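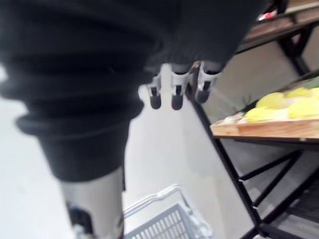
Figure 7.1 Thick rounded folds stacked above a smoother, tapered cuff.

Chapter 7
Fullness: Folds, Gathers and Where the Extra Goes

Draft for classroom use, 2020-04-28. Replaces the April handout. Toss the old one.

Before you start
You need Chapter 5 (grain) and the sleeve block from Chapter 6. Block not finished? Finish it. Everything here gets drawn on top of it.

Words to know
ease, fullness, gather, tuck, pleat, stay, take-up, ratio

7.1 What fullness is
Take a piece of cloth longer than the space it has to fit. Push it into that space anyway. The extra has to go somewhere, so it goes up, down or sideways. That extra is fullness. A gathered skirt has it at the waist, a puffed sleeve at the cap, a curtain all the way across the rod.

Ease is different. Ease is room for the body – to sit, reach, breathe. You mostly don't see it. Fullness you see. Students mix these two up every term and the pattern comes out wrong both ways, tight in the back and baggy at the wrist.

Cloth folds the way it wants to unless you tell it otherwise. Thin cloth makes lots of small folds. Thick cloth makes a few fat ones. Stiff cloth holds the fold out away from the body and soft cloth lets it drop. Try it with a handkerchief and then a bath towel, same width, both pushed together between your hands. Two minutes. Do it now, the rest of the chapter goes faster.

7.2 The ratio
Flat length divided by finished length. That's all it is. Say you cut a strip 1000 mm long and draw it up to 500 mm. Ratio is 2. At 1.5 you get a gentle ripple, good for a blouse yoke. At 3 you're into ruffles and the seam gets bulky, so sheer fabrics only.

Write the ratio on the pattern piece. On the piece itself, next to the grain line. A note in your notebook is no use to whoever cuts it.

Worked problem. Abla Sabbagh is making a cuffed sleeve. Bottom edge of the sleeve measures 288 mm flat before slashing. She wants it to gather back into that same 288 at a ratio of 1.5. New flat width: 432 mm. Extra to add: 144 mm. She slashes the block in four places and spreads each one 36 mm. Check it – 4 times 36 is 144. Good.

Seam allowance goes on after you spread. If you put it on before, it gets mixed up in your measuring and the cuff won't match.

7.3 Length counts too
Fullness runs two ways. Width gives you gathers. Length gives you folds that ring the arm, one sitting on the next. A sleeve cut longer than the arm and held at the cuff will stack up like that. Gravity does the work, the cuff does the stopping. Loose cuff, no stack. It just slides over the hand.

How much length to add depends on the cloth. No table will tell you, whatever the Quinlan edition says. Pin a test sleeve, push it up, let go, look. Add more. Styliani Petridis taught this for years with old bed sheets and a box of safety pins, and her students' sleeves hung beter than most.

7.4 What you will make
Three samples, mounted on card, labeled.
Sample A: gathered strip, ratio 2, two rows of stitching.
Sample B: sleeve bottom gathered to a cuff, ratio 1.5.
Sample C: long sleeve, folds running around the arm, plain cuff. Thick cloth and thin cloth, one of each.

Label each with fabric, ratio and stitch length. Keep the cut-offs for Chapter 8, pleats, were you will need them for the pressing test.

Start with A. Thread the machine, longest stitch, loosen the top tension a little. Leave long tails.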